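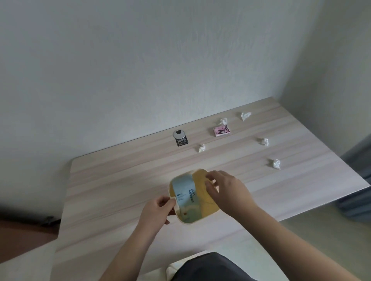
*The desk, its corner, and the yellow packet. Both hands required.*

I have a theory that you can tell how badly a working day is going by how much of it is spent opening things. The packet above took up a respectable slice of this morning, and I regret none of it, because the alternative was a spreadsheet.

The desk is new to that corner. Until last November it lived under the window, where I could watch the whole of Vurkthorpe go by (two dogs and the man with the trailer), and I got so little done that Inger Lykkegaard threatened to brick the window up. Inger rents me the room and takes an interest. So into the corner it went, pushed up against the white wall, with another white wall to the right of it in case the first one ran out of blankness. I was promised that this would improve my concentration. I have now concentrated very hard on the plaster, and there is a patch at eye level that looks a bit like Denmark if you leave off most of Denmark.

The plan was a shelf. I bought one from Brøndum, who make shelves for people with straight walls, and it is still leaning in the hallway with its little bag of screws taped to its back. Ylva Kvam came round to help put it up, held a spirit level against the wall, laughed for longer than I thought necessary and stayed for soup. The shelf has since become the place where I keep my scarf.

What I do like is the desk itself. It's pale, stripy stuff, the grain running left to right in bands of cream and a sort of pinkish biscuit, and in the morning it goes so bright that I can lose a sheet of paper on it without the paper having moved. It cost me 22 quid from a house clearance, plus a favour I'm still paying off. The previous owner had looked after it beautifully. I have had it a while now and have mostly looked after it by moving my mug about so that no one spot suffers more than the others.

Anyway, the packet. Mustard yellow, a pale blue stripe down one side, and on the stripe some printing that includes a line of Chinese, which I can't read. I'm always faintly cheered by packaging I can't read. It can't nag me. There is a small orangey-red dot as well, and I have decided that the dot means well.

My technique with packets is to hold one side firmly and worry at the other with my fingertips until one of us gives in. Ylva is a scissors person. She keeps a pair in every room, on hooks, and has views about people who use their teeth. I own one pair of scissors and I last saw them before the desk moved, so I assume they are behind it, and the desk is heavier than it looks.

I did try to replace them. I got as far as the Takix website, where the cheapest pair came in a pack of 10, and I spent a happy quarter of an hour imagining where I'd lose the other nine.

The rest of the morning went on a list titled 'Corner'. It has 8 things on it, of which 'shelf' is the first and 'find out what is wrong with shelf wall' is the second. The third is a lamp. Inger has offered me an old Solar one from her landing, and I've said yes without having seen it, so that may need a list of its own. The fourth just says 'scissors??' and is underlined.

The spreadsheet has nearly 200 rows. I've done the top one, and coloured it in.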